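Wednesday, 9:40 a.m. | By the Automation Desk

Flulside opens second kitchen station to collect drawer and tableware demonstrations

Flulside, a maker of control software for light robot arms, has put a second kitchen station into service at its Tinside site. The station will be used to record demonstrations of small household tasks, which the company feeds to a learning system that maps camera views and joint positions to arm motion. The target is 1,000 accepted demonstrations by the end of September. As of Wednesday morning the count was 118.

The first station, running since spring, covers sink and dishwasher work. The new one is limited to countertop tasks and to a single piece of storage furniture, a wooden cabinet with a drawer that slides out over the counter. Flulside said the narrower task list was chosen after an internal review found that the earlier set had too many tasks with too few recordings of each. The drawer work was assigned the largest share, 600 of the 1,000 demonstrations. The rest is divided between picking up dishes, placing them on the counter, and moving play food on and off a plate.

Demonstrations are produced by teleoperation. An operator sits at a desk and moves a small hand-held controller, and the arm follows. Joint angles, gripper opening and camera images are logged together on one clock. A demonstration starts from a set pose, ends when the operator presses a pedal, and is then marked as accepted, rejected or needing review. Recordings in which the gripper loses its grip and recovers are kept under a separate mark, as the company wants the learned policy to see recoveries as well as clean runs.

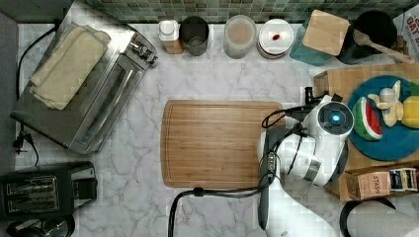

Clutter is handled as a recorded variable at the new station. Earlier policies trained by Flulside performed well on a bare table and poorly once ordinary objects were added, and the company traced part of the loss to the training recordings, nearly all of which had been made on clear surfaces. The Tinside counter is therefore stocked in the manner of a kitchen in use, with a toaster oven and a two-slot toaster at the left, a row of containers against the tile, and a plate of toy food on the right. A bamboo cutting board in the center gives the operator a fixed working area. Most of these objects are never touched in a given task. They are present so that the learning system has to find the relevant one among them, and their positions are changed between blocks of recordings according to a printed schedule.

The surface itself has caused some extra work. Veined marble gives the image encoder a busy background, and early test recordings showed the object detector reporting false edges along the darker veins. Flulside did not change the counter. It retrained the detector on unlabeled views of the same surface, after which the false detections fell below the level at which the company excludes a recording. The detector is used only for sorting and checking the data and takes no part in controlling the arm.

Calibration is done at the start of each shift. The arm is driven to a set of known poses, the camera views are compared with stored references, and the difference has to stay under 2 millimeters at the gripper tip. If it does not, the mount is adjusted and the check is repeated. Any recordings made after the last passed check are held until the next one. The company reported that one block had been discarded under this rule since the station opened.

Drawer tasks are split into stages in the labels: approach, contact, pull, release and retreat. A closing task uses the same stages with a push in place of the pull. The stage boundaries are first proposed by software, which looks at gripper opening and arm speed, and are then corrected by hand. Contact is the stage with the most corrections. Operators often touch the front edge of the drawer lightly, back off, and take a second grip before pulling, and the software tends to mark the first touch as the start of contact. The labeling guide was changed to place the boundary at the grip from which the drawer is moved.

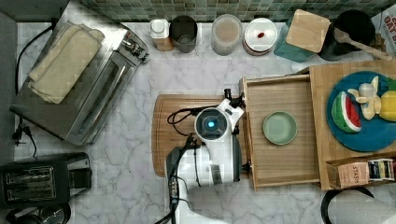 Annotation is being done by Vostach, a labeling contractor that has worked with Flulside on the sink and dishwasher set. Under the present arrangement Vostach receives each day's recordings overnight and returns stage labels, a one-line text instruction and a pass or fail mark for image quality. Two annotators label every tenth recording independently so that agreement can be measured. Where they differ by more than half a second on a stage boundary, the recording goes back to Flulside for a decision.

The text instructions are kept short and are written in several forms. "Open the drawer," "pull the drawer out" and "slide the drawer open" may all be attached to the same motion in different copies of a recording. Instructions that refer to an object inside the drawer, such as a dish to be taken out, are used only in recordings where the object is present, and a script compares the text with the object list before the file is released. Vostach found several mismatches in the first week, all of them caused by an object list that had not been updated after a change of layout.

Flulside is also collecting paired recordings, in which the same task is carried out twice from the same starting layout by different operators. The purpose is to measure how much of the variation in the data comes from the person at the controls. In the sink and dishwasher set, one operator approached nearly all handles from above and another from the side, and the trained policy switched between the two partway through some motions. At the new station no single operator may record more than a quarter of any task.

Throughput is lower than planned. Resetting the counter between demonstrations takes longer than the demonstrations do, mainly because the schedule calls for the exact placement of several objects. The company tested a projected outline that shows where each item should go, but found that the light was visible in the camera images even after it was switched off late by the operator in a few cases. The outline has been dropped in favor of a reference photo on a monitor beside the desk. Reset time is now logged with each recording.

The first outside use of the data will be at Kjærgaard, a maker of fitted kitchen furniture that is studying drawer fronts and handles for homes with assistive equipment. Kjærgaard will receive a policy trained on the Tinside recordings and will test it on its own units, which have heavier drawers and soft-close runners. Flulside does not expect the policy to transfer without further recordings. The two companies have agreed on a small additional set to be made on Kjærgaard furniture once the main collection is complete, and the arm mount will be moved for that purpose.

Evaluation will use layouts withheld from training. For each layout the arm is given a fixed time limit and a single attempt, with no operator input after the start. Results will be listed by stage, so that a run in which the arm reaches and grips the drawer but fails to pull it is reported separately from one in which it never makes contact. Flulside said it would publish the withheld layouts together with the scores, but has not decided whether the recordings themselves will be released.

A second shift of operators is due to start at the site once training on the controller is finished. The sink and dishwasher station will remain in use at its current rate.

We use cookies to remember your reading preferences and to measure traffic. By continuing to use this site you accept our cookie policy. Accept | Manage settings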